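Ans Van Wijk
2/14/19

1/ Some notes on writing handling rules for wrist camera footage on a gripper arm. We rewrote ours at Hotstead in December and a few people asked what changed. Short thread, mostly about blur, contact, and what goes in the log.

2/ Old rule: "Discard blurred images." One line, no definition of blurred. Two reviewers went through the same 192 stills and agreed on 114 of them. A rule that gives you that result needs to be rewritten before anyone gets retrained on it.

3/ New rule, part one. Blur alone is not grounds for discard. The reviewer records three fields: direction of smear, whether the fingertips can be located, whether at least one edge of the object can be followed across the picture.

4/ If the fingertips can be located and one edge can be followed, the still stays in the set and is marked "motion." If either fails, it goes to a second reviewer. The second reviewer's call is final and gets initials.

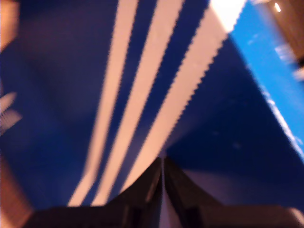 Wrist view, blue surface with three stripes. Smear: diagonal. Fingertips: located. Edge: followed. Kept, marked "motion."

5/ Under the old rule that one would have been thrown out on sight. The finger tips meet near the middle, low in the view, and the line between the dark blue and the lighter blue on the right can be followed. That satisfies both conditions.

6/ Part two: naming the object. Reviewers may write only what the still supports. For the one above the entry is "blue surface, three pale stripes, probably a box." No brand, no contents, no size. If the run sheet says what the object was, that goes in the run sheet column and stays out of the review column.

7/ Joris De Haan argued for merging the two columns to save time. We tried it on one batch. Reviewers started copying the run sheet, and a swapped object got through with the wrong name. Columns are separate again.

8/ Part three: contact. A single still does not establish contact. Fingers can overlap an object in the view and be well short of it. Contact gets logged from the force reading or the finger position reading, with the time. If neither reading is available, write "contact not established" and move on.

9/ The same goes for "grasped," "released," "missed" and "slipped." These are events. They need a before and an after. We removed all of them from the still review form and left them on the run form.

10/ Part four: lighting. Warm or uneven light is allowed. Pale areas that go nearly white are allowed if they do not cover the fingertips. Reviewers do not correct color before review. White stripes that read as cream get written down as cream, and the lamp setting is in the run sheet for anyone who wants to work back from it.

11/ Part five: jagged edges. If a straight line shows stair steps, record it as "stepped edge" and give the side. Do not guess at the cause on the form. It might be the print on the object or it might come from the camera. Two or more stepped edges on different objects in one run triggers a camera check before the next run.

12/ Speed limits were not part of this rewrite. The Kiten cell has its own limit for approach moves and the Boersma cell has another. Please stop citing the review form as a reason to slow an arm down. If you think the approach is too fast, file it against the cell.

13/ Result so far: second pass on the same stills, same two reviewers, 13 disagreements. 4 of those were over the word "located," so it now has a definition: both tips can be marked with a point, and both reviewers put the point on the same finger part.

14/ Form is two pages and lives in the Zendadis folder under review forms. Old version is in the archive subfolder, please don't print it. Comments to me or Joris. Next change will be to the second reviewer section, which still doesn't say what happens when the second reviewer is out.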